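Thursday, glaze notes, carrying on from last page

Opened the Rirnach sample tub. The leaflet says the clear glaze survives 3,000 dishwasher cycles "without loss of surface". Whose dishwasher, which tablets, what counts as loss? Araceli rang and was told the figure came from the factory. I'd like to see the sheet.

Our own run so far: 58 cycles on the old batch, short programme, no rinse aid. Slight dulling on the foot ring, nothing I could feel with a fingernail. Aiguo says he can see it on the inside too. I can't, and he knew which ones had been washed, so that doesn't count. Next time Doina hands them over unmarked.

Crazing: ink test on the Povance body again. Two lines near the lip of tile 634 which I'm fairly sure were there in June. My June note says "looks ok", which is no use to anyone. Write down what you looked at and under which lamp!!
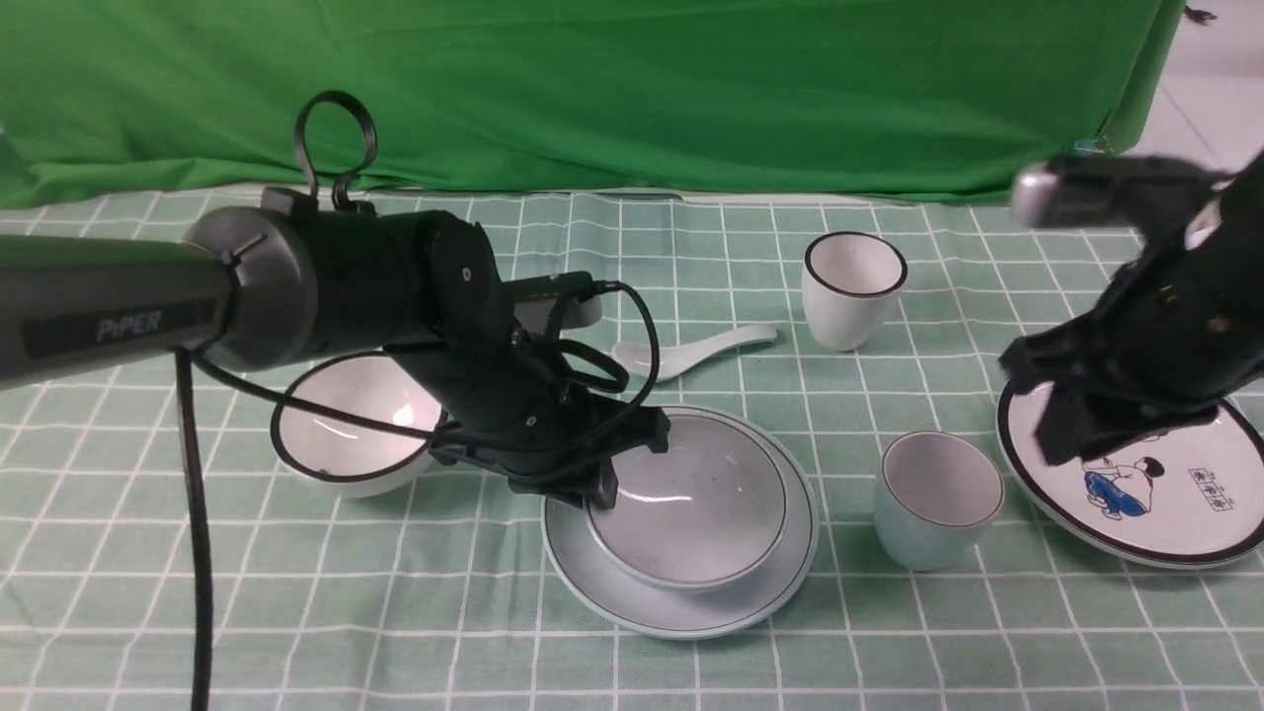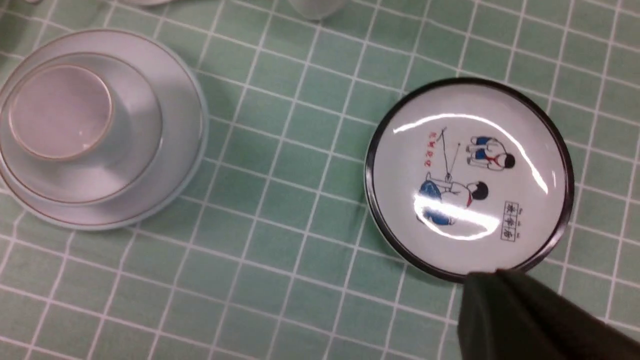
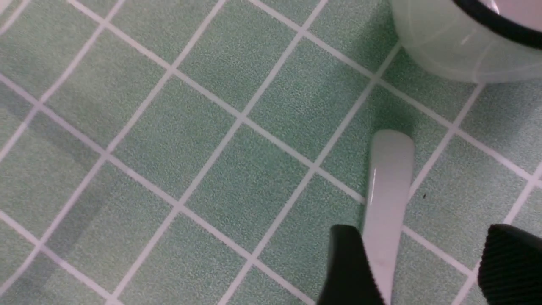

First of the three: bowls and plate. Second: plate with black rim.

Emiliano wants to drop the top temperature and save on the bill. Maybe. He's going by one firing, bottom shelf only, and that kiln has never been even. Cones on all shelves before I agree to anything.

Lemon juice overnight on the matt green: pale ring by morning, wiped off, came back as it dried. Nataša thinks it's only residue. Could be. Repeat with plain tap water beside it, which we should have done to begin with.

To do: ask for the Rirnach sheet in writing. 100 g more frit. Find the good lamp.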